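Schüsseln platzsparend stapeln und den Tisch mit Stoffdecke abräumen

Wer viele Schüsseln in verschiedenen Größen besitzt, kennt das Problem: Im Schrank stehen sie durcheinander, und die eine, die man braucht, steht ganz unten. Die folgende Anleitung beschreibt, wie man Schüsseln nach dem Essen vom Tisch räumt, richtig ineinandersetzt und so verstaut, dass sie keine Kratzer bekommen. Sie gilt für Keramik, emailliertes Blech und Kunststoff. Glasschüsseln mit dünnem Rand sollte man einzeln stellen.

Was man braucht

- ein trockenes Geschirrtuch
- Küchenpapier oder dünne Filzeinlagen
- einen Teigschaber
- eine freie Fläche neben der Spüle

Schritt 1: Reste entfernen

Essensreste mit dem Teigschaber in eine einzige Schüssel schieben, am besten in die größte. Diese Schüssel kommt zuletzt vom Tisch. Flüssige Reste wie Salatsoße nicht über dem Tischtuch umgießen, sondern an der Spüle. Öl zieht in Baumwolle schnell ein und ist nach dem Trocknen nur noch schwer herauszubekommen.

Schritt 2: Nach Form und Größe ordnen

Zuerst die Schüsseln mit gleicher Form zusammenstellen, danach nach Durchmesser. Die Farbe spielt keine Rolle, auch wenn ein Satz in einer Farbe im Schrank ordentlicher aussieht. Wichtig ist der Winkel der Wand. Eine steile Schüssel in einer flachen steht wackelig, eine flache in einer steilen klemmt am Rand.

Zwei gleich große Schüsseln lassen sich nur dann gut stapeln, wenn die Wand nach oben deutlich weiter wird. Zur Probe die eine leicht schräg ansetzen und langsam absenken. Sitzt sie fest, bevor der Boden aufliegt, gehören die beiden nebeneinander. 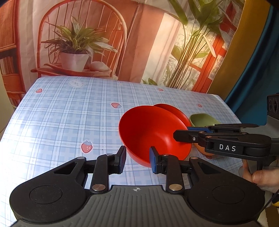 Kleine Schüsseln kommen immer nach innen. Wer sie außen auf den Rand einer großen stellt, riskiert Absplitterungen an der Glasur. Beim Anheben eine Hand an den Rand legen und mit der anderen den Boden stützen. Schwere Schüsseln nie nur am Rand hochziehen, vor allem nicht mit nassen Fingern.

Schritt 3: Spülen und trocknen

Glänzende Oberflächen mit einem weichen Schwamm spülen. Scheuermilch macht sie auf Dauer matt. Nach dem Spülen die Schüsseln umgedreht auf das Geschirrtuch legen und auch den Standring abtrocknen. Dort bleibt das Wasser am längsten stehen und hinterlässt später Kalkringe in der Schüssel darunter.

Schritt 4: Einlagen verwenden

Zwischen je zwei Schüsseln kommt ein Blatt Küchenpapier oder eine Filzeinlage. Mehr als 3 Schüsseln übereinander empfehle ich bei Keramik nicht. Bei Kunststoff dürfen es bis zu 8 sein, wenn der Schrankboden eben ist.

Schritt 5: Das Tischtuch

Eine Decke mit Karo- oder Obstmuster verzeiht kleine Flecken, gewaschen werden muss sie trotzdem. Krümel zur Mitte schieben, die vier Ecken aufnehmen und die Decke draußen ausschütteln. Bedruckten Stoff auf links waschen und von links bügeln, dann verblassen die Motive langsamer. Frische Flecken vor dem Waschen mit kaltem Wasser und etwas Gallseife behandeln.

Wenn zwei Schüsseln festsitzen

Nicht mit Gewalt ziehen. Die obere mit kaltem Wasser füllen und die untere in warmes, nicht heißes Wasser stellen. Nach 2 Minuten vorsichtig drehen. Bei Kunststoff hilft auch ein Tropfen Spülmittel zwischen den Rändern. Den Hinweis mit dem Spülmittel hat Csaba Fekete geschickt, danke dafür.

Stand: 20.06.2018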